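Tasting the Tap: a talk about town water
Speaker notes, evening session

Start before the room is fully settled. Ask who drank water today. All hands. Ask who noticed what it tasted like. Wait for it, people laugh at this point, and somebody usually says "pool." Great! Use that.

Opening line, more or less: water has a taste, it changes from street to street, and I have been happily obsessed with it since I moved to Trukavon and couldn't figure out why my tea was so good.

Slide 2. Where ours comes from
Two sources, and I love this part. The Evton side of town gets well water, the hill side gets reservoir water, and there's a stretch near the bridge where they blend. Point at the map slowly. Let people find their own house, they always want to. The system has 3826 connections, and I like to say the number out loud because it sounds small until you picture that many kitchens.

Well water has spent a long time sitting against rock, so it picks up calcium and magnesium. We call that hard. It leaves white crust in the kettle and soap doesn't foam much. Reservoir water is mostly rain and snowmelt, softer, and in late summer it can taste a bit earthy (algae make the compound, and your nose can pick it up in absurdly tiny amounts. Slow down here, it's a wonderful fact).

Slide 3. The pool smell
Go back to whoever said pool. A little chlorine is left in the water on purpose so it stays safe on its way through the pipes. If you don't like it, fill a pitcher, leave it in the fridge overnight with a loose lid, try again tomorrow. Works well with plain chlorine. Does not do much for chloramine, which some towns use. If asked which one we have: chlorine, on both sides.

Slide 4. How to taste
Do this with them. Pass the pitchers now, not earlier, or they'll drink them during the map.
- Room temperature. Cold hides nearly everything.
- Smell first, with a hand over the top, a little swirl.
- Small sip, hold it, breathe out through the nose.
- Plain cracker, then the next one.
Five pitchers on the table: well, reservoir, blend, reservoir after a night in the fridge, and the bottled one from Dretska. Don't say which is which! Let them argue. In May the blend came out on top and two people changed their minds after hearing the answer, which was my favorite moment of the whole night.

If the group is quiet, ask for words. Chalky, flat, sweet, metallic, round. There is no wrong word. I once got "like a clean coin" and have been using it ever since.

Slide 5. Things worth doing at home
Run the cold tap until it feels properly cold if the water has been sitting all day. Cook and drink from the cold side only. Unscrew the aerator on the faucet and rinse it; bring mine to show, the grit is a crowd pleaser. If you're on a private well, get it tested once a year, and take a leaflet from the door.

Lead question will come up. Don't rush it. You can't taste lead, so tasting tells you nothing about it, say that twice. Give the number for the utility's lab and offer to stay after.

Last bit: reveal the pitchers, read the sheets aloud, questions. Leave time, the kettle people have a lot of questions. 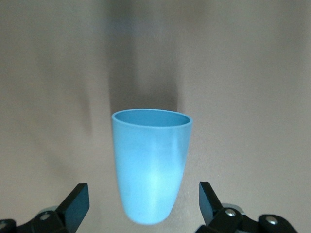 Trukavon Water Tasting Club
Notes posted Monday, December 29, 2025. Borrow them, change them, run the tasting on your own street. The blank scoring sheets are in the folder with the map.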